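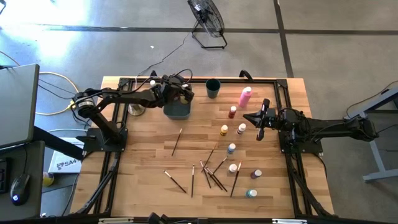
Magdy Chraibi says the old rules on surface oil left too much to the fitter, and that a written schedule was overdue.

Fimis has published a revised care schedule for oiled wooden worktops, covering kitchens, workshops and school craft rooms. It replaces the November edition and applies to all worktops supplied under the Sillo and Alaoui ranges.

The schedule sets a first coat of 50 ml per square metre, left for 10 hours before light use. A second coat follows once the surface no longer marks a dry cloth. Standing water should be wiped off at once — end grain and sink cut-outs take up moisture fastest.

Fimis drew up the figures after a trial at its Drorkodetti works, where 200 sample boards were each wiped down 1,000 times. Boards with two coats kept an even finish. Those with one coat showed pale patches along the joints.

Printed copies are free to trade customers and will be packed with new orders from Saturday. Existing guarantees are not affected.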